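Road markings, kerbs and cabinets: questions residents ask us

The Trutitik neighbourhood roads group looks after enquiries from the streets between the junction shops and the railway side of the district. The answers on this page were last checked on Apr 23, 2021. If yours isn't covered, the contact details are at the end.

Who is responsible for the road surface?

The roads office is responsible for the carriageway, the kerbs and the pavements. Private drives and the parking areas behind the flats belong to the owners or the housing company. If you aren't sure where the boundary lies, ask Raíssa Frota, who keeps the maps.

How do I report a crack or a pothole?

Use the form on the roads page or ring the office. Give the street name and the nearest house number or junction, and say which side of the road the damage is on. A thin crack along a side road is noted and looked at on the next routine inspection. A hole deep enough to catch a bicycle wheel is treated as urgent and should be phoned in.

Why hasn't the crack in my street been filled?

Crack sealing is done in batches, and only in dry weather. The list for this year was closed in February. Anything reported after that goes on the next one, unless the damage gets worse. Please do report it again if it does — a second report is not a nuisance.

What do the different white lines mean?

A broken line of short dashes divides the road into lanes or directions, and you may cross it when it's clear and safe. A solid line must not be crossed. A solid line along the side shows where the lane ends and the verge begins. A hatched area with slanting bars, bounded by solid lines, keeps traffic apart and must not be driven on, stopped on or used for overtaking.

Broken lines at a side road junction, then hatching on the way to an underpass:
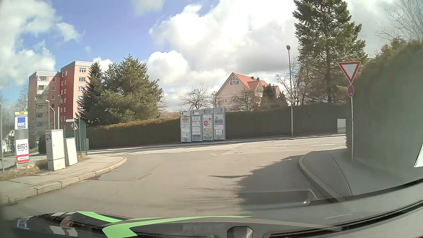
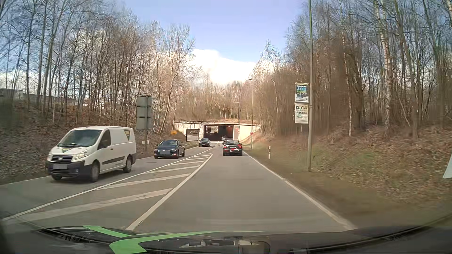 Can I wait in a hatched area to turn left?

No. Wait in your own lane until the turn is clear. If there is a separate turning lane it will be marked with an arrow, and you should use that.

Some of the dashes are hard to see. Will they be repainted?

Yes, but not straight away. Lines wear fastest where vehicles turn across them, so junctions come first in the repainting programme. The contractor, Astitz, works at night on the through roads and during the day on side roads. Notices go up two days before.

A manhole cover rattles. Is that the roads office?

Usually not. Covers belong to whoever owns the pipe or cable underneath, and most of ours are the drainage company's. Tell us where it is and we'll pass it on. Idris Lougher deals with these and will let you know who has taken the job.

Who owns the pale cabinets on the pavement?

They belong to the telephone and power companies. Each should have a label with a number on it. If one is leaning, has its door open or is covered in stickers, send us the number and the street. Please don't try to straighten or close a cabinet yourself.

My hedge is near a street sign. How far back must I cut it?

Far enough that the sign can be read from the road and people can use the full width of the pavement. Light trimming is fine at any time of year. Check for nests first. Heavy cutting has to wait until autumn.

The grass by the pavement is dry and yellow. Will it be reseeded?

Verges are not watered, and most recover once the rain comes. Bare patches are reseeded in autumn if there is money left. This year's budget for verges is 3599, and repairs to damage from parked vehicles are paid for first.

Who do I speak to about a shop sign?

Tall advertising signs on private land need a permit, and the business applies for it. Questions about brightness, height or lost sight lines at a corner go to Alcides Sales in the permits office. He will need the address of the business.

How long will I wait for an answer?

Written enquiries are normally answered within 19 days. Urgent reports are passed on the same day.

Contact

Trutitik neighbourhood roads group, Vieira House, ground floor. Post can be left in the box by the door at any time. Ask for Reinaldo Peixoto for general enquiries.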